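Building a Kitchen Work Table
Course handout, unit 3: Tops, and how to hold them on
Monton Evening Workshops

Welcome back! Last unit we got as far as legs and aprons, and most of you went home with a base that stands up by itself. This time we put a top on it. I've written up what I said at the bench plus a few things I forgot to say (sorry, I was racing the clock again), so read this before you cut or drill anything.

Bring your base, your notebook and your eye protection. We start at 7 and the glue cupboard gets locked at 9:30, so if you want to glue up, do it early in the evening.

What a top has to do

It has to be flat, it has to take a beating, and you have to be able to clean it. Everything else is taste. I've made tops out of maple, old school desks, a door, and one very regrettable slab of concrete that is still in my backyard because I can't lift it.

Wood moves. You've heard me say this already and you'll hear it again. A wide wooden top gets wider in humid weather and narrower when the heating is on, and it does this across the grain, hardly at all along it. If you screw it down tight along both edges, something has to give, and it will usually be the top. Stone stays put for our purposes, but it's heavy and it cracks if the support under it is uneven. So the two materials want very different treatment, and you need to decide which one you're building for now, before you drill the aprons.

Wood tops

Most of you are going this way and I think you'll be happy. Maple and beech are both lovely to work on. Arrange your boards before you glue them and spend some time on it, flip them, swap them, stand back, have a cup of coffee. Mark a big triangle across the whole lot in pencil once you like the order, so you can put it back together the same way with glue all over your hands.

Plane or sand after the glue has set hard, which means leaving it overnight. If you come in with a glue-up from home, please scrape the dried squeeze-out off first. It clogs our belts and belts cost money.

For finish I use mineral oil on anything that touches food. It's cheap, it's easy, and you can freshen it up whenever the wood looks thirsty. Several thin coats. Wipe off what doesn't soak in. Rags go flat on the outside rail to dry if you've used any of the drying oils (linseed, tung), never balled up in the trash, please, that's how shops burn down.

Stone tops

A few of you asked about marble and I got carried away talking about it, so let me be more organized on paper. Marble is soft as stones go. Lemon juice and vinegar will dull the polish, and a ring from a wine glass can stay with you for years. Pastry people love it anyway, because it feels cool and dough comes off it nicely.

Look at a lot of pieces before you choose one. Small samples lie, especially with veined stone, where a sample might catch one vein or miss all of them. Ask to see the actual slab, ask which way the veins will run on your piece, and take your own cardboard template with you to lay on top of it. White veins on a gray-brown ground hide crumbs better than a plain white stone does, which I count as a point in their favor.

Polish is the other choice. The remnant pile at Skukholm has both honed and polished pieces. If you want to touch up an edge yourself, work through the pads in order, wet, and don't skip any. I stop at 2000 for a soft sheen. You can go on to 4000 if you like it shiny, and you'll be there a while, so bring a radio.

Seal it, let the sealer sit as long as the can says, buff it off, and do it again when water stops beading up.
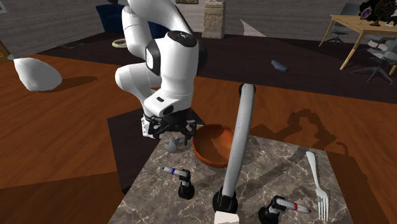

Attaching the top

OK, the part with all the questions. For a wooden top, use slotted blocks or the little metal figure-eight clips, so the wood can slide a bit. Put the fixed screws in the middle and let the edges travel. Cut your slots across the grain of the top (I had two people cut them the other way last term, and we've all done it).

Stone mostly stays put by its own weight on a level frame. A few dabs of silicone between stone and base will stop it from sliding when you lean on it. Check your frame with a straightedge in both directions and diagonally too. If there's a low spot, fix the frame, don't fill the gap with more silicone. On a top 24 inches deep I like a cross rail in the middle as well.

Bolts for a table that comes apart

If you live up a narrow staircase, build your base so the legs come off. Carriage bolts are my favorite for this. The head is broad, round and smooth, so there's nothing to snag your apron strings on, and right under it is a square neck that bites into the wood and keeps the bolt from spinning while you tighten the other end.

Drill the hole to fit the shaft, so the square part has wood to bite into. Tap the bolt home with a mallet. Then on the inside you've got a choice: washer and hex nut if it's going to stay together for years, washer and wing nut if you move a lot or want to fold the thing away for the summer. You can get a wing nut snug with just your fingers. Don't crank on it with pliers, you'll bend a wing and then it's miserable to undo.

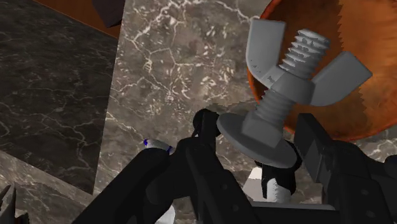 Carriage bolt with a wing nut on the threads. The square neck is between the round head and the shaft.

Buy your bolts a little longer than you think. You need the full thickness of the leg, plus the apron, plus the washer, plus the nut, and you want a few threads left over. Staniforth sells them loose, and so does Umard, though at Umard you have to ask at the counter. Take a scrap of your leg stock along and measure against it in the store.

Before next time

Decide on wood or stone and write it on the sign-up sheet by the door.
Sketch your base from underneath and mark every fixing point, with the grain direction of the top drawn in.
Drill one practice hole in scrap and seat one carriage bolt in it. Bring it in, even if it went badly.
Stone people: bring your template. Cardboard is fine, but label which side is up!

Next unit is drawers. Bring a sharp chisel if you own one, and if you own a dull one, bring it anyway and we'll sort it out at the start.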